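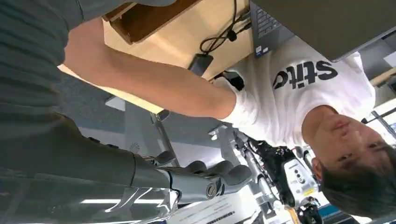

Does the Skistari sorting kit need the support plan to run?
The kit runs without it. Skistari sells it at $318 alone or $466 with one year of support, and the software is the same in both.

Subject: Re: [arm-users] Skistari sorting kit, worth the money?
Date: October 14, 2026

> We are looking at the Skistari card sorting kit for our training
> room. The reseller (Wekurard) quoted us $466 and said that was the
> only version they carry. Before I put in the order I would like to
> hear from someone who has used it for more than a demo.
>
> Three questions. Will the adapter plate go on an arm that isn't on
> their supported list? Are the cardboard trays any good or should we
> plan on making our own? And does the support plan get you a person
> or a ticket system?
>
> We have no one here who writes code full time, so setup matters
> more to us than speed. 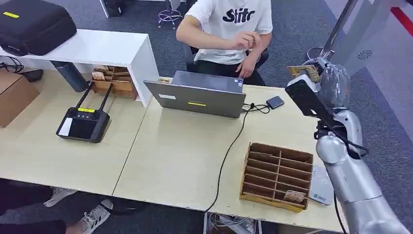

Muriithi

We have had the kit since April, on the $466 version, also through Wekurard. They do carry the $318 one. It is on their second price sheet, the one for replacement parts, and you have to ask for that sheet.

Taking your questions out of order.

Trays. They are plain cardboard with slotted dividers and they come flat. Fold them on a hard surface and press every divider all the way down before you teach any positions. If a divider sits high, the card catches on it and the arm keeps pushing. We taped the bottoms of ours and they have held up fine. I would not make my own to start with, because the software has the slot spacing built in and changing it means editing a text file that the manual covers in one short paragraph. If you do need a different size later, it can be done. Budget an afternoon.

The cards are a different story. The ones in the box are soft and the corners go after a few weeks of gripping. We now cut our own from shipping cartons. Thicker stock grips better but it will not drop cleanly into the front row, where the slots are tighter. Try a couple of thicknesses before you cut a stack.

Support. You get a ticket system for the first reply and a person after that. My first ticket took 3 days. The second one was answered the same afternoon, and the answer was correct. Support covers the software and the adapter plate. It does not cover the arm, and they will ask early on whether the arm is the problem, so have your arm's error log ready.

Setup without a programmer is doable. You jog the arm to the first and last slot in a tray, save both, and it fills in the rest. Where people get stuck is the cable run. The kit manual shows the cables going straight down the arm with no slack, and with that routing the wrist can't turn far enough to reach the back row. Leave a loop at each joint and turn the wrist through its full travel by hand control before you tie anything down.

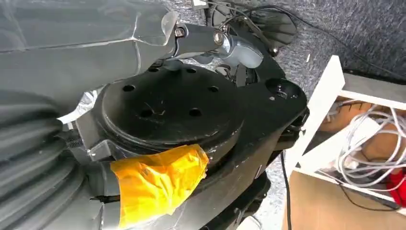

The adapter plate is the part I would check first if your arm is not on the supported list. It comes in two hole patterns and Wekurard ships whichever one is on the shelf unless you tell them. Get your wrist bare and look at the flange before you order. Ours is a black disc with six holes in a ring. Measure across the ring as well as matching the hole count, and look at what sits next to the flange too, because linkage and wiring close to the rim can foul the plate. Send the measurements with the order.

If the pattern doesn't match, Bolow makes a blank plate you can drill yourself. I have not used it. Skistari told me a drilled plate does not void anything on the kit side, but get that in writing from them.

Two smaller complaints. The screws in the bag are longer than they need to be and we swapped them for shorter ones. And the software forgets the tray names when you update it, though it keeps the positions, so write the names down somewhere.

Would I buy it again? Yes, at $318. We used the support twice, both times in the first month, and the second answer was already in the newer manual on their site. For a room with no programmer the extra money may still make sense for the first year. Ask Wekurard whether you can add the plan later. They said no to us in April but the price sheet has changed since then.

I can send our edited slot spacing file to anyone who wants it. Write to me off list.

Muriithi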